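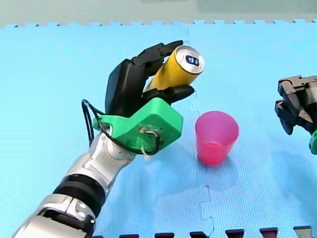 3.2 Surface and Containers

Figure 4. Yellow aluminum drink can, held diagonally, and pink plastic cup standing on the interlocking blue foam mat. A seam between two tiles passes to the left of the cup.

The support surface in all sessions was a foam puzzle mat assembled from interlocking tiles (Figure 4). Foam tile flooring is common in playrooms and shared activity rooms, where light drinkware is often set down on it, but published tipping data for cups and cans have mostly been collected on rigid tabletops. Two properties of the mat matter for the present analysis. The first is compliance: the foam yields under the base of a container, so that the effective support polygon differs from the geometric outline of the base. The second is the seam pattern. Where two tiles meet, the edge follows the jigsaw profile of the tabs and may leave a shallow groove or a small step in height.

The upper face of the tiles carries a fine textured grid. We did not attempt to model this texture separately. In preliminary work at the Halás site, turning a tile by 90 degrees had no measurable effect on the angle at which a container began to tip, and tile orientation was therefore left uncontrolled. Tiles were pressed together by hand at the start of each session and checked again at the midpoint. Any seam with a visible gap was closed before the next placement.

Two container types were used. The first was a translucent plastic cup with a tapered wall, wider at the rim than at the base. This form stacks well and is inexpensive, but the taper places the center of mass of a filled cup above the midpoint of its height while reducing the area in contact with the floor. The second was an aluminum drink can. The can body is close to cylindrical, with a narrower base, and its shell is stiff enough that deformation under its own weight was ignored. Cups and cans were chosen to differ strongly in color from the mat and from each other (pink and yellow against blue in Figure 4), which simplified the manual marking of outlines in the recorded stills.

3.3 Placement Conditions

Each container was placed upright in one of two positions: entirely within a single tile, or with its base crossing a seam. A placement counted as crossing if any part of the base outline lay over the seam line, including the curved portions around the tabs. Placements close to a seam but clear of it were assigned to the single-tile condition. This rule is simple to apply but produces a mixed group of near-seam cases, and we return to it in Section 5.

The full set comprised 307 placements, of which 138 crossed a seam. Fill level was fixed within a session and recorded by weight, not by height of liquid, because the tapered cup gives a nonlinear relation between the two. Containers were wiped between placements. A container that had been dented, creased, or cracked was withdrawn and replaced with one of the same type.

Containers could be presented at any angle before being set down. The can in Figure 4 is held diagonally, with its lid toward the upper right. Approach angle was not treated as an independent variable. A trial was scored only from the moment the base was fully in contact with the mat and the container was no longer supported from the side.

3.4 Scoring

Outcomes were scored as stable, rocking, or tipped. Rocking was defined as a visible change in rim height after release that decayed without a fall. For the can, rim height was read at the metal edge of the lid. For the cup, it was read at the outer lip. The translucent wall made the liquid line visible through the plastic in most lighting, and early scoring sheets used that line as a second reference. The practice was dropped after 6 sessions because the line continued to move after the cup itself had come to rest, which inflated the rocking category.

Scoring was carried out independently by two raters, Tatiana Šimko and Fraser Innes, working from the same recordings. Disagreements were confined to the boundary between stable and rocking and were settled by a joint second viewing. No trial was removed on the basis of rater disagreement.

Recovery of the foam was handled with a fixed waiting period. After a filled container was lifted, the mat was left unloaded before the same location was used again. Inspection under low side lighting was used to confirm that no base impression remained. At the Somora site, where the tiles were older, impressions persisted longer along the tabs than in the tile interiors, and the waiting period there was doubled. The results in Section 4 are reported separately for the two sites wherever this difference could affect the comparison.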